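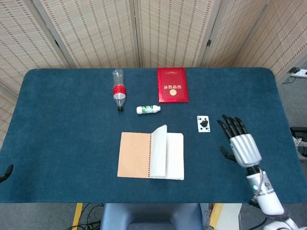

Table clearance before power-on: what does your cell rule say?
Reading time: 2 min

tolvane_k
Our draft rule says both hands stay 30 mm above the cloth until the arm reports ready. Fevdale's sheet says 14. Which do people use for tabletop work with mixed objects?

ridgeback9
30. A flat card is no trouble at 14, but a notebook page standing up off its spiral will catch a fingertip. Set the height by the tallest loose edge.

mplex
Disagree. A fixed height gets ignored once someone changes the objects. We write it as hand parked outside the object area, either side. Height is secondary.

tolvane_k
With two arms on one table you lose half the surface that way.

mplex
Then use a bigger table or fewer objects. Bottles on their sides roll. I would not start with one near a hand at any height.

ohm_and_a_half
Separate point: the rule should cover the floor. Power strip and cords out of the walkway, nothing stored under the table within reach of the arm base. Stundine audits failed us on that in April, 9 items, none of them about the hand.

ridgeback9
Agreed on cords. Still 30 for height.

tolvane_k
Going with 30 plus a floor check. Parking position stays open.

Related threads
Drokarum wrist cable strain relief
Indicator light colors: who follows a standard?
Fiore felt covers, replacement interval

This site uses cookies. Accept | Settings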